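Re: Matching a flat red in render vs. print

kokton_m
Feb 15, 2024
Large flat red areas look right on my monitor and come back brown from the printer. Profile is embedded, intent is relative colorimetric. Same file, 4 test prints, same result.

Sirko19
Your red is outside the printer's gamut. Soft proof it first. Relative clips, so everything past the boundary lands on the same value. Try perceptual.

hladun
Disagree on perceptual. It shifts the whole file to rescue one color, and teals go gray before the red improves. I would drop saturation by 13 points on the red only and keep relative.

Sirko19
That assumes the teals matter. In most jobs they don't.

hladun
They do in mine. Large red surface, one small teal item just above it:
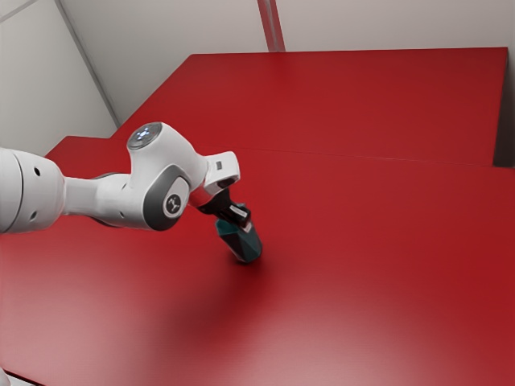 With perceptual the contrast between the two drops more than the red gains. Also check the paper - uncoated stock loses deep reds whatever intent you pick.

kokton_m
Stock is uncoated. Will order coated and rerun with both intents.

Sirko19
Change one at a time or you won't know which fixed it.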